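Work gloves: sorting, pairing and what we are ordering next

The glove order for the second half of the year has gone in, and this item covers what has changed, what to do with the gloves you already have, and where to put them at the end of a shift. Please read it even if you only pick up a pair now and then. Most of the gloves we lose are lost by people who use them once a week.

We got through 800 pairs in the twelve months to June. That is more than the Hondus building used in the same period, and they have more people on the benches than we do. Some of the difference is down to the kind of work. A fair part of it is single gloves. When the drawers in the packing area were emptied before the stocktake, 57 odd gloves came out of them, nearly all left-handed. A single glove cannot be issued and usually ends up in the bin, so each one costs us the same as a lost pair.

From now on, knit gloves with coated fingertips are the standard issue for handling, unpacking and shelf work. They come from Masson in two sizes. The size is sewn into the cuff in coloured thread, green for medium and brown for large. If you have been wearing a large because the mediums had run out, please swap. A loose fingertip makes it harder to pick up small parts and the coating wears through sooner at the seam. 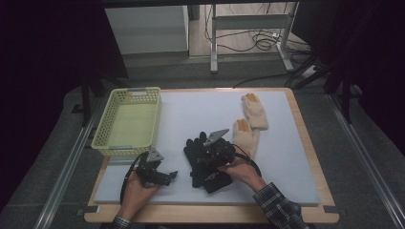
Pairs are to be kept together in the plastic baskets. Put the gloves in flat, one on top of the other, with the cuffs at the same end. Do not roll one cuff over the other as you would with socks. It stretches the knit, and after a few goes the glove no longer stays up on the wrist. Several people have asked why we stopped using the lidded tubs. Gloves put away damp in a closed tub were still damp the next morning, and a few had to be thrown out because of the smell. The baskets have holes in the sides and let the air through.

The baskets should be wiped out once a week. Grit collects on the floor of them and gets into the knit. A cloth and warm water will do. Please do not use the baskets for screws, tape ends or cups, and please do not take them to the canteen.

Black gloves are a separate item and go in a separate place. They are bought from Skisteck, cost more per pair and are issued by name. If you find one lying on a bench, leave it on the shelf by the door to the stores and do not add it to a basket of knit gloves. Two people lost theirs this way in June and had to be issued with new ones.

Washing is done in the building. Coated gloves go in the blue bag and plain ones in the white bag. Wash at low heat and do not tumble dry, as the coating goes stiff and then cracks. They can be pegged up by the cuff on the line in the wash room. A pair should last 15 washes. After that the fingertips tend to go shiny and lose their grip, and the pair should be replaced even if there are no holes. Anyone who notices a hole before then should put both gloves in the scrap box, with a note of the job they were being used for. We would like to know if one task is getting through more gloves than the others.

The foam boards on the tables are also due for a tidy. They are there to stop small things rolling off and to protect the table tops. Cutting should be done on the green mats kept under the end bench. Seven boards have been cut badly enough to need replacing. The new ones are the same light grey and will be laid once the old ones have been taken up and the tables wiped down.

We have also agreed to try a different glove from Futach for cold store work. There are 17 pairs in the trial. They have a longer cuff and a thicker knit, and the first comments are that they are warm enough but awkward with labels. If you would like to try a pair, put your name and size on the sheet in the stores. The trial pairs have to come back at the end, worn out or not.

New stock will be on the shelves in August 2019. Until then there are enough mediums to go round, but large is short, so please check your pockets, lockers and coat hooks and bring back any you find.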